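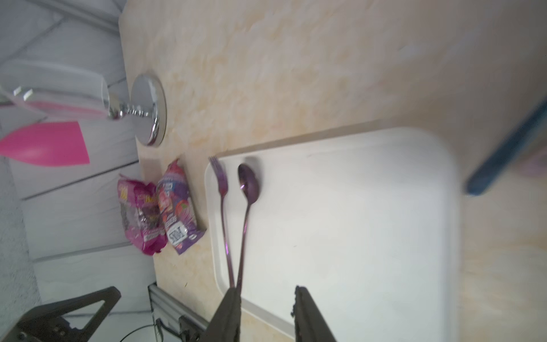

Konrad Grabner

In January our company had to decide how to spend the money for the serving and clearing robots, and I was one of three people who signed the paper. I want to write down what I think we did wrong, because I see other small firms preparing the same paper now, with the same columns and the same mistakes in them.

The paper had two big lines and one small one. The big lines were the arm and the gripper. The small line was called "other equipment", and in the first version it had 363 dollars in it. Who wrote this number I do not know. Maybe it was me. It looked like a number that would not make anybody angry.

From this small line we had to pay for everything the robot would touch, and everything that would hold it in its place. A fork is a thin thing. A spoon lying next to it is also thin, but the bowl is deeper and the handle does not rest on the tray in the same way. When the handles come together at one end, the fingers have to go to a place where two pieces of metal are almost one. Any person in a kitchen does this without looking. For us it became the biggest part of the work, and in the budget it had no name.

My first opinion is therefore simple. The fingertips should have their own line, and it should be a generous one. We bought one set from Gasser with the gripper and believed that this was finished, as when you buy a car and the tires are on it. But tips are closer to brake pads. They have to be changed, and while you wait for the new ones the expensive arm stands still. Later we ordered two more sets, and the delivery was paid two times because we ordered on two different days.

The second opinion is less popular with my colleagues. I believe that a firm should buy the table before the arm. I mean the real table, with the real trays, the real cutlery and the ordinary mess that belongs there - bags of snacks, a dessert stand, whatever the customer keeps on the counter. Ghassan Moussa, with whom I have worked for many years, wanted to begin with a clean gray plate and some plastic blocks. It was cheaper and he could start the next morning. He was right about the next morning. But then the blocks worked well, the management was happy, and the money for the real counter was moved to the next quarter. We lost the spring in this way. A marble pattern, a white tray with a raised rim and shiny cutlery are a different lesson for the camera than gray plastic, and it is better to pay for this lesson early.

Some people will answer that a small firm cannot afford to copy a kitchen. I went shopping myself to see if this is true. Trays, forks, spoons, bowls, stands and a piece of countertop came to 567 dollars, and I did not look for the lowest prices. For comparison, the software subscription from Pronuvham, which we used for one month and then forgot to cancel, was 1250. I do not say that the software is bad. I say only that for the software we had a meeting with slides, and for the forks we had no meeting.

There is also the question of mounting. Rails, brackets, cables and the small parts which keep the cables away from the floor are bought almost always at the end and in a hurry. Then you pay the hurry price. At Pudby, where I worked before, there was an old mechanic who put the rails and brackets at the top of every request, before the machine itself. We laughed about his lists. I now write mine in the same order.

I should be fair to the other side. A budget with forty lines is not read by anyone, and a manager who sees "spoons" in a technical request may think that somebody wants to furnish his apartment. Ghassan says that a big line called "other" is useful exactly for this reason, because you can move money inside it without asking. He has a point, and in a year with many surprises his way is faster. But it works only if the line is big from the beginning. A small "other" is the worst of both ways: you must ask every time, and every time you ask for something which looks silly.

For the next project, which is called Zornonine, I have asked for over a quarter of the money to go to the tips, the table, the objects and the mounting. The answer is still open. I was told that it is a high share, and I was asked if the arm could be a smaller one. I said yes, it could. With a smaller arm we can still reach the tray.

19th May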